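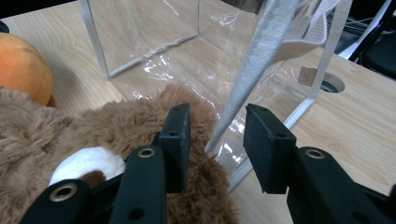

长毛毛绒玩具收纳，透明手提袋会不会把毛压坏？

生活互助 > 家居收纳 > 玩具与儿童用品
浏览 3633　回答 3　收藏 90

Vasylyna Hutsuliak
发布于2022年1月24日 星期一

大家好，第一次在这个版块发帖，写得有点啰嗦，请多包涵。

家里有一只棕色的长毛大玩偶，毛很长很蓬，孩子从两岁抱到现在，一直叫它“大毛”。过年前我想把客厅腾一腾，就打算把它和几样不常玩的零碎东西收起来，等八月份搬到新家再拿出来。我婆婆觉得直接套个垃圾袋扔柜顶就行，我实在舍不得，孩子看见也要哭的，于是买了那种透明的方形手提袋，四四方方，边上包了边，有织带提手，牌子叫 Povine，店家说放被子、放玩具都合适。

袋子收到以后我倒有点拿不准了。一是透明的料子拿在手里挺脆，从包装里抖出来全是折痕，站不太直，我不知道是质量问题还是放几天就会好。二是大毛的毛太长，我试着往里塞了一次，拉出来的时候背上那一片全倒了，拿手扒拉半天才起来一点。要在里面待半年，会不会就永远扁下去了？三是我们这里夏天很潮，塑料袋不透气，我怕打开一股味儿。

另外还有一个问题，孩子坚持要把她的一个橙色圆球跟大毛放在一起，说它们是好朋友，分开了晚上会害怕。球的表面是滑的，我担心颜色会染到毛上，也不知道是不是我想多了。

家里能用的还有一个旧的 Salgado 布收纳箱，有盖子，就是看不见里面。我喜欢透明袋的地方就在于孩子想它的时候能看一眼，知道它还在。有经验的朋友帮我出出主意吧，先谢谢了！

Barry Lightfoot
被提问者采纳　赞同 20

你好呀，看到“大毛”两个字我就笑了，我们家也有一只差不多的，是只熊，已经跟着我们搬过4次家，毛到现在还算体面，所以我来慢慢说一说，你挑有用的看。

先说袋子。透明料子刚拆开有折痕很正常，出厂的时候都是叠得扁扁的压在一起，天冷的时候尤其硬。你先别急着装东西，把它撑开放在屋里暖和的地方，里面塞两条旧浴巾，过几天就软和多了。也有人拿吹风机吹，我试过，开最低的一档，离远一点，手不停地来回晃，确实能平一些。可是千万别图快开热风对着一个地方吹，我有一个袋子的角就是这么缩起来的，到现在还皱着，每次看见都心疼。

再说毛。长毛玩偶怕的是一直压着同一面，另外就是带着潮气收进去。收之前最好先清一遍，能水洗的看一下缝在身上的标签，不能洗的话，拿一块拧得很干的毛巾顺着毛擦，再摊开晾透。长毛的根部干得特别慢，外面摸着干了，里面常常还是凉的，你把手指插到毛里面去摸一摸，摸着不凉了再多晾一天。晾好以后用宽齿梳子从毛尖开始梳，一点一点往根上走，碰到打结的地方捏住根部再梳，不然容易把毛扯下来。我以前图省事用过给人梳头的密齿梳，掉了一地毛，被孩子念叨了一个星期。

装的时候让它坐着，脸朝外，背后别顶着袋壁。袋子要是小了，宁可换大一号，也不要硬拉拉链。袋子上面也别摞东西，这种软壁的袋子撑不住分量，上面一压，里面的玩偶就跟着扁了。提的时候两根提手一起提，长途搬家最好底下再托一只手。

潮气这件事，我的办法是拉链留一个小口，里面放两包干燥剂，用旧袜子包起来扎紧，别让小朋友摸到。我记得每个月打开透透气，顺便把它抖一抖，换个姿势再坐回去。听着麻烦，其实一会儿工夫就好，我家孩子还挺盼着这一天，管它叫“放风”。

至于那个球，我觉得让它们在一起也挺好。不放心的话，先用湿的白布在球上使劲擦几下，布上没有颜色就放心一半，再给它套一个小棉布袋，放在玩偶脚边，别塞在毛里头。软胶的东西夏天捂久了有时会发黏，黏到长毛上真的很难弄，所以这一层布我建议不要省。棉布袋上让孩子自己画个笑脸，她应该也会高兴的。

要是真的压出印子来了也不要慌，用挂烫机隔着一段距离喷点蒸汽，用手把毛往上拨，晾干再梳，大多能回来。眼睛、鼻子那一块躲开点，胶粘的零件怕热。

祝你们搬家顺利，也替我跟大毛问个好！

Flatex小屋
赞同 4

用布箱子吧，透气。塑料袋我放过毛衣，夏天拿出来有味道，晒了好几天才散。想看的话拍张照片贴在箱子外面不就行了。我家是拿 Kesport 的运动包装玩具的，也挺好，就是占地方。

Vasylyna Hutsuliak 回复 Flatex小屋
贴照片这个主意好，我跟孩子商量了，她说照片不会眨眼睛（大毛也不会眨呀……），所以还是先用透明袋。布箱子我留着装积木和绘本，一样谢谢你！

Vasylyna Hutsuliak 回复 Barry Lightfoot
写得这么细，太感谢了！袋子已经塞上浴巾放在暖气边上那把椅子上了，离暖气有一点距离，应该不会烫到吧？宽齿梳子家里正好有一把，周末就给大毛梳。还想再请教一下，干燥剂用超市那种吸湿盒可以吗，还是一定要小包的？

Barry Lightfoot 回复 Vasylyna Hutsuliak
离开一点就没事，用手背贴上去觉得温温的就可以，觉得烫就再挪远些。吸湿盒不要放进袋子里，那种会积水，一倒就全洒在毛上了，还是用小包的。吸湿盒可以放在柜子里、袋子外面，两样一起用也行。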